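Search datasets Search

Gunora Shop Listings: data card

Sun 20 September
By Nisreen Twal 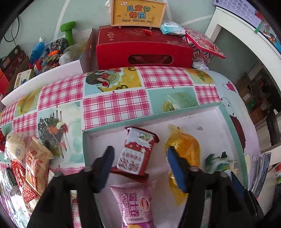 Gunora is a table of independent shops that sell physical entertainment: records, CDs, DVDs, cassettes and boxed computer games. Each row is one shop, with its address, the formats it stocks and whether they are sold new, used or both. Plenty of these shops sell other things at the counter, and these are recorded in `other_goods` and have no effect on the format columns. A shop only needs one format on regular sale to be included. Market stalls are left out unless they have a fixed pitch and trade at least three days a week.

## What is in the release

The main file is `shops.csv`, with 900 rows. A second file, `formats.csv`, has one row per shop and format, so a shop that sells vinyl and DVDs appears twice. The third file, `closed.csv`, lists 310 shops that were in an earlier release and have since shut, moved online only or stopped selling discs and tapes. Closed shops keep their old ID. IDs are never reused.

All files are UTF-8, comma separated, with a header row.

## Columns in shops.csv

- `shop_id`: five characters, starts with G
- `name`: as written on the storefront or the shop's own receipts
- `street`, `town`, `postcode`
- `opened_year`: blank if we could not confirm it
- `stock_type`: new, used, both
- `floor_share`: small, half, most, all
- `other_goods`: food, books, clothing, instruments, repairs, none
- `last_checked`: month and year
- `source`: visit, phone, owner_form, Otska

`floor_share` is a judgment made by whoever checked the shop. Two people will not always agree on the line between half and most. If you need something firmer, merge those two values.

## Where the rows come from

The first 500 rows came from Otska, a printed directory of record dealers that stopped publishing its list. Perihan Kurtuluş typed these in from the last edition and called every number. Entries that could not be reached after three tries were dropped. The rest were added through visits and through a form that owners fill in themselves.

Owner forms are checked against one outside source before they go in. A recent receipt or a lease notice is fine. A social media page alone is not.

## Changes since the April release

- Computer games are now split into cartridge and disc in `formats.csv`.
- Pop, the small chain, used to be a single row. It is now 10 rows, one for each branch, and the old row has been moved to `closed.csv` with the note "split".
- `postcode` is stored as text. Leading zeros were being lost in spreadsheet programs.
- The `rating` column is gone. It was filled in for very few shops and was mostly our own taste.
- MiniDisc has been added as a format. It was under "other tape" before, which was wrong.

## Known problems

Coverage is better in larger towns. Rural shops are mostly there when an owner wrote to us, so please do not use this table to compare shops per head between regions.

Thrift stores are handled unevenly. Early entries include them if they had a disc shelf. Later ones include them only if the shelf is restocked weekly. We plan to go back over the early ones but have not started.

Opening hours are not included. We tried for one release and they were out of date before the file was posted.

Some shops share a building and a cash register with another business. In those cases `name` is the part that sells the music or films, even when the other name is the one on the door.

## Loading the files

The conversion script is called Erkon and is in the `tools` folder. It joins the first two files on `shop_id` and writes a single wide table:

 python erkon.py --shops shops.csv --formats formats.csv --out wide.csv

It stops with an error if an ID is in one file and missing from the other. Passing `--loose` turns the error into a warning.

## License and corrections

You may copy, change and republish the data if you credit Gunora and say which release you used. Owners can ask for a row to be fixed or removed through the form. Send the shop ID if you have it. Fixes go into the next release and are not patched into old ones.

We use cookies to remember your settings. Accept all Manage choices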